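Learn > Robots at Work > FAQ

Can a Robot Do My Chores Yet?

June
By the Tarneo workshop desk

We get a lot of mail about this, and we love it, so keep it coming! These are the questions that land in the inbox most, with answers as of this month.

Can a robot fold my laundry?

Towels, yes, if you're patient. A flat towel on a clear table is well within reach for a decent two-arm setup. Fitted sheets are another story (they beat most of us too). The hard part is finding the corners, which a person does by feel while thinking about dinner.

What about loading the dishwasher?

Plates and mugs go pretty well now. Our Telteo arm racked 127 mugs in a row last winter before it dropped one, and we cheered like it was a ball game. Forks in a heap are still slow going, and nobody here would hand it the good glasses.

Is packing and sorting any easier?

Sorting boxes of the same size is old news, and machines are great at it. Small mixed bundles are where it gets fun. A stiff piece wants to be pinched hard, a fluffy piece squashes down to nothing, and a sheet of paper bends away the moment you touch it. Put all three in one grab and the hand has to settle on a single squeeze that suits the lot.

Soft, grippy fingertips help a great deal with this. So does going slower than you'd like. We ran 3000 grabs on mixed bundles at our bench in Dudek, and slowing the lift did more for us than any change to the software.
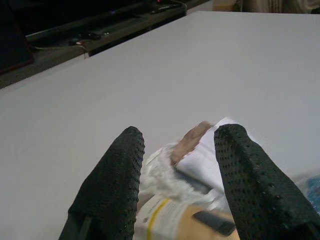

Why do the fingers have a rough or dotted surface?

Grip, mostly. Smooth hard fingers let a wrapper slide out sideways. A surface with some give to it spreads the squeeze over a bigger patch, so you can hold on without crushing what's inside. We've tried 11 coverings so far and still argue over which one is best.

Do I need to clear the table first?

For now, yes, please. Give the arm open space and it does much better work. Clutter is coming along fast, though, and the gap between this year and last is huge.

Can it wipe counters?

It can! Wiping is one of the friendlier jobs, as a miss just means another pass. Knowing when the counter is clean is harder than the wiping.

What about the shop floor?

Feeding parts to a machine, stacking trays and moving bins are all real work being done today. The Adano shop down the road runs its night shift of bin moving that way, starting at 10 p.m. Threading a cable through a tight hole still goes to a person.

So should I buy one for the house?

If you like tinkering, go for it, you'll have a blast. If you only want the dishes done, keep your dishwasher and check back with us next June.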